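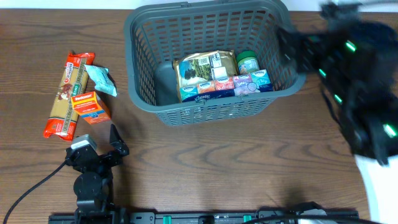

Who may apply for the walking guide positions in Haden?
Applicants must be at least 21 years of age, hold a current first aid certificate, and speak English and one other language well enough to lead a tour.

Momlow Travel is hiring guides for its walking tours of Haden, a river town with 387 listed buildings and a covered market. The season opens in November. Guides lead two tours a day, four days a week, for groups of up to 14 visitors. The route starts at the Ultia Gate and ends at the Old Customs House - a distance of about 3 miles, with stairs.

Duties include greeting guests, checking tickets, presenting the history of the town from the approved script, and filing a short report after each tour. Previous guiding experience is preferred. Training is paid and takes place over two weeks at the Haden office. 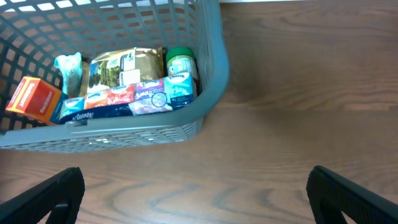

Is housing provided during the season?
Guides from outside Haden may rent a furnished room in the staff residence on Mill Street at $859 per month, utilities included.

Applications must include a resume, a cover letter, and contact details for two references. Please state the languages you speak - and your level in each - at the top of the letter. Selected applicants will be invited to lead a short sample tour.

Posted Jun 28, 2024. Open until filled.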